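4.2 The open afternoon

In March we opened the Drineo lab to visitors, and 106 people were kind enough to come by. Most of them gathered at the big screen, where the two-armed robot was working in our simulated kitchen.

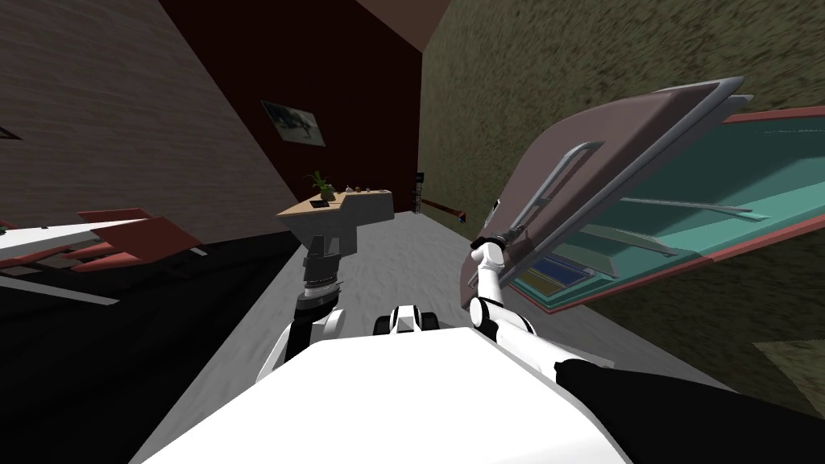

Figure 6. The simulated robot with its right gripper on the handle of the open cabinet door.

Awasthi wondered whether a door with a stiffer hinge would need a whole new round of training, and we have gladly taken that question up in Section 5.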